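Two-arm table station: what should the written rules cover?
Posted in Robotics > Rules and good practice

We have a bench station with two arms working over one table, and I've been told to write the house rules for it before July. The task is plate, mug, pumpkin and one soft toy, the toy to be picked up and put down. I don't want 9 pages that people skip. What do you check every time, and what do you leave out?
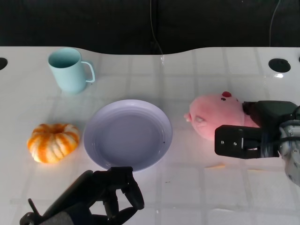 stasau_bench
Start with who may reach over the table, and when. Our rule at Irnberg is hands off until both arms are stopped and the operator has said so out loud. Then:
– one arm holds, the other stays out of its path
– stop button tested at the start of each shift
– cables kept off the work surface
– scraps and marks wiped off before the next run

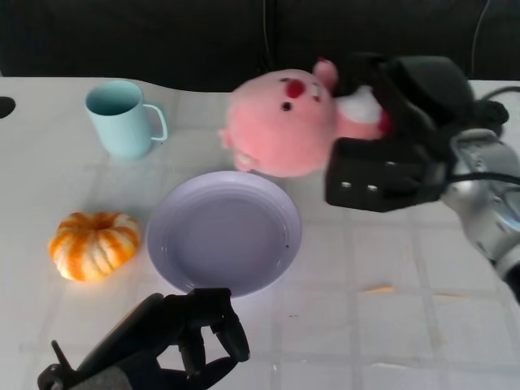 Toy in the right gripper, second hand at the lower left.

We also log every 400 cycles and look at the finger pads then. Two people sign.

rizzi22
Same as above mostly. Dont write speeds into the rules, they change and then the sheet is wrong. Put them in the settings file and name the file.

jatik_user
I'd add a page on the fingers. Ours only said "inspect gripper" and everyone did it differently. Now it says look at the pad surface, the pivots and the screw heads, in that order, with the arm stopped. It takes about 2 minutes. If a pad is worn, swap it and write it down – don't wait for the monthly check. 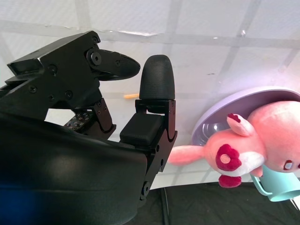
Textured fingertip pad and pivots, close up.

Check your local safety standard too, house rules don't replace it.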